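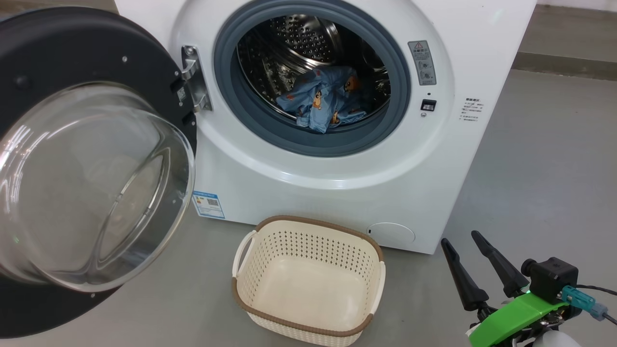 How long does it take to do one load of laundry?
Thirty-eight minutes on the quick cycle, if you own a washer. Marwa Lamrani had owned one since four o'clock, so she was new to the arithmetic.

For thirteen years she had carried her washing down Leston Street to the Grundbridge laundromat, with the detergent under one arm and a paperback in her coat pocket. She knew which dryer ran hot and which one ate quarters. She knew the woman who folded fitted sheets into perfect squares and would not teach anyone how. And now she had a machine of her own, white and gleaming, on the concrete floor of the back room, and she could wash a single sock at midnight if the mood took her!

"Don't wash a single sock at midnight," said her sister on the phone. "What are you putting in first?"

"The pajamas."

"Whose pajamas?"

"You know whose."

Her nephew Pudley (his name was Paul, but he had been Pudley since he was a very round baby) was asleep upstairs in one of Marwa's T-shirts, which came down to his ankles. His pajamas were light blue with little cartoon characters all over them, and he had worn them every night since May. Tonight they had met a bowl of tomato soup. He had agreed to part with them only after a long talk on the stairs, and only if they would be back before morning.

"Read the booklet," said her sister.

"I've read the booklet. I love the booklet. There's a program for curtains!"

She swung the door open as wide as it would go, just to see it swing. What a door it was – like something off a submarine. She dropped in the pajama top and then the bottoms, and they looked so small in there that she went and found two dish towels and a pillowcase to keep them company. She poured the detergent and shut the door, and it gave a good solid click.

The water came in with a hiss. Marwa pulled up a stool.

She had meant to watch for a minute. But there was so much to see! The blue went by, then the pillowcase, then the blue again with an orange face pressed flat against the glass. The suds climbed and slid down. Twice the whole thing stopped as if it had forgotten something, and then off it went the other way. She had sat through hundreds of loads at Grundbridge with her nose in a book, and she couldn't think why.

At 19 minutes there were feet on the stairs.

"Is it done?" said Pudley.

"Halfway."

"Can I see them?"

She moved over. He climbed up beside her, all elbows, and leaned forward until his breath made a patch on the glass.

"There's my sleeve," he said. "There's my sleeve again. Aunt Marwa, they're having a really good time."

"I think they are."

"Do they get dizzy?"

"Only on the spin."

He took this seriously. When the spin came he held on to the edge of the stool with both hands, and the floor hummed under their feet, and old Mr. Bensaid next door knocked on the wall, two friendly knocks, the way he did when he could smell her baking. Marwa knocked back. Then the drum slowed down and tumbled once or twice more, and the lock let go.

Pudley got to the door before she did. He reached in up to the shoulder and brought out a sleeve, and then the rest of it, and held it against his face.

"It's cold," he said, delighted.

"It has to hang up for a while."

"How long?"

She thought of the radiator in the hall, and the fan, and the iron if it came to that.

"Go find me two clothespins," she said, "and we'll see."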